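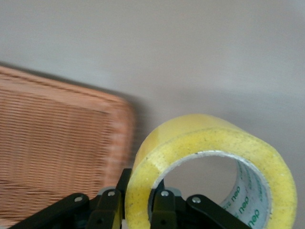
Packing help wanted, August

I run Prundley, a small mail-order shop for secondhand craft books, out of the back half of an old shoe shop on Fitzgerald Lane. Orders have crept up to nearly 70 parcels on a busy morning and I can't keep up with the boxes by myself any more, so I'm looking for someone to come and pack with me!

You'd be wrapping books, making up cartons, taping them shut and sticking the labels on straight (I'm fussy about labels, sorry). We start at 8 and stop when the van's been, usually by 2. It's clear tape on everything, two strips on the bottom and one on the top – more if it's an encyclopaedia.

Pay is £13.70 an hour, and for now it's six weeks' work with a fair chance of more in the autumn. No experience needed, but you'll be on your feet and some boxes are heavy. There's a kettle, a radio and a decent bakery next door.

Drop a note through the door at number 37 or ring and ask for me, Eamon Ní Mhurchú. Tell me a bit about yourself and which mornings suit – no CV required.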